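Learning to like the long way home

I've been driving the back road from Wundley to Dallance since August, and I think I've finally stopped being cranky about it.

The highway used to get me home in 30 minutes. Then they closed the bridge lanes for resurfacing and it turned into 70 on a bad night, with everyone sitting there staring at the same ute full of pavers. So one Wednesday I chucked a left at the servo and went through Sadine instead, which I hadn't done since I was learning to drive (badly, in a manual, with the windows down because the aircon was cactus).

First thing to say is that Sadine has a bakery again! It shut when I was in high school and sat empty for years with a faded pie poster in the window. Now there's a proper oven going and a neenish tart that has done terrible things to my afternoons. I've tried the curried beef pie, the chunky steak and something with leek in it that I'd skip. Get there before three or you're down to finger buns.

After the bakery the road drops down past the silos and follows the creek, and that's the bit I really drive for. There are 10 bends between the silos and the old weir and I've started to know them all. There's one with a letterbox made from a milk can. Another has a paddock with two very fat ponies who always look as though they've just been told off.

I've also been getting through podcasts at a ridiculous rate. Mostly history ones, plus a gardening show where they argue about mulch for an hour and I agree with whoever spoke last.
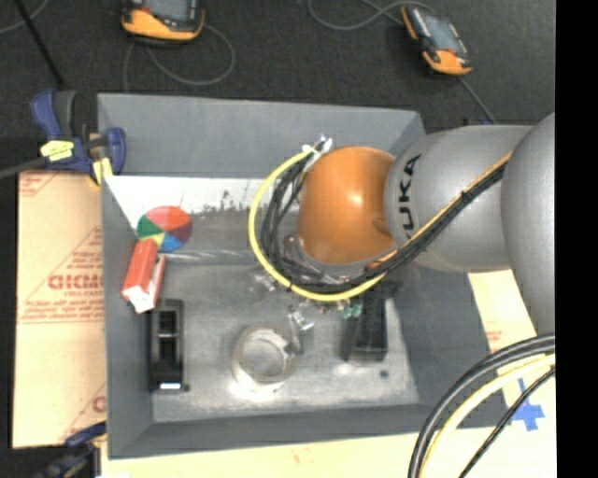 Orange, grey and one very yellow cable.

My car, for anyone wondering, is coping. It ticked over another 3,000 km last week and I finally got the tyres done at Trajkovski, after putting it off for most of winter. They're lovely in there and the instant coffee is free, although you do have to be fond of whitener. New tyres on a wet creek road are a revelation, by the way. I'd been tiptoeing around those bends like a nanna and blaming the weather.

The bridge is meant to be finished before Christmas. I asked my neighbour whether she'd go back to the highway and she looked at me as if I'd asked whether she'd go back to dial-up, so I suspect I'm not the only one buying tarts.

Next week I'm going to try the weir turn-off and see where it comes out.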